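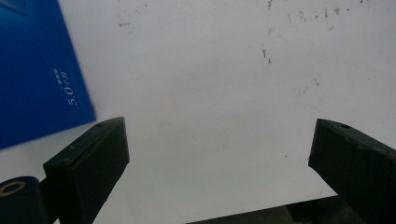 Does a big ball really weigh more than a small one?

Most people say yes without stopping to think. Big things are heavy, small things are light, and that's the end of it. But a lot of things that "everybody knows" have never been checked by the person saying them. So let's check this one.

Start with a blow-up ball, the sort you might find at the swimming pool. Before you blow it up, it is a floppy, wrinkly skin you could stuff in a coat pocket. Afterwards it can be bigger than your head. What did you add? Only air. You may have been told that air weighs nothing. Don't believe it. Air does weigh something, but you need a huge amount of it before you notice. A bucketful of air weighs less than a bucketful of feathers, and far less than a bucketful of water.

So a blow-up ball is mostly air with a thin skin round it. A marble is solid glass all the way through. If the marble were as big as the ball, you would not be able to carry it. 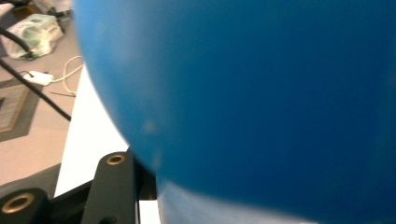 Now, about that tight feeling when you press a full ball. Some books say the air is "trying to get out". I don't like that, as air doesn't try to do anything. Air is made of tiny bits, much too small to see, and they zip about all the time and bump into the inside of the skin. Pump more in and there are more bumps. All those bumps push the skin outwards, and the skin stretches until it is pulling back just as hard.

You might also hear that a ball bounces because it is round. Is that true? A ball of modelling clay is round, and it lands with a thud and stays there. A blow-up ball bounces because it gets squashed when it lands and then springs back into shape. Being round helps it roll, which is a different thing.

A test you can do at a table

You need 2 balls, one blow-up and one made of clay, and a clean, flat tabletop. Wipe the table first, as crumbs can stop a light ball rolling. Put both balls in the middle and blow at them from the same distance, one after the other. Write down what you think will happen before you do it (no changing your answer later!).

Then do it again. One go doesn't prove much - there might have been a draught, or you might have puffed harder the second time. Try it 8 times with each ball and see whether you keep getting the same answer.

If you don't get the answer you expected, leave it in your notes anyway. Check whether the table slopes, swap the balls over, and have another go.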